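The Shelf on the Table

My mother kept her onions in a hat box, her string in a soup tureen and her good scissors in a place she never told anyone, so I came late to the idea that a shelf could be a pleasure. It was Anayeli Huerta who brought me round, over a long November afternoon in her workroom in Hemonberg, where she has been helping people sort out their pantries and sewing corners for longer than she cares to say.

Her first rule is to start small. Most of us (and I include myself, with 47 jam jars and no jam) go straight for the big closet, get tired by lunch and shove everything back in. Anayeli would have you take one little wire shelf, stand it on a table where you can walk up to it, and play with it for a week before you decide where it will live. You learn a lot that way! You find out which things you reach for and which ones you only like looking at.

She is fond of wire mesh because crumbs and dust fall through it, and she is very fond of baskets, the shallow plastic kind with holes in the sides. A deep basket, she told me, is a place where clothespins go to be forgotten. A shallow one shows you everything at a glance, and a bright color helps even more when the shelf is dark and the wall behind it is plain. She bought her first from a market stall in Drudach and still has it, full of lemons most of the year. 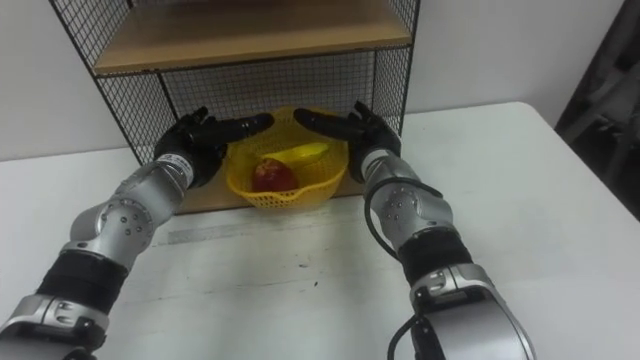
Han wrote to us after we mentioned this piece in the newsletter, to say that round baskets waste the corners and that square ones had made room for a whole extra row of tea tins. I put this to Anayeli, who laughed and agreed about the corners, and then said she would be keeping her round ones anyway. They are easier to lift out with both hands, and she likes to carry the whole basket over to the stove.

I've since cleared one end of my own kitchen table. The jars are still in the closet, but the lemons look very nice.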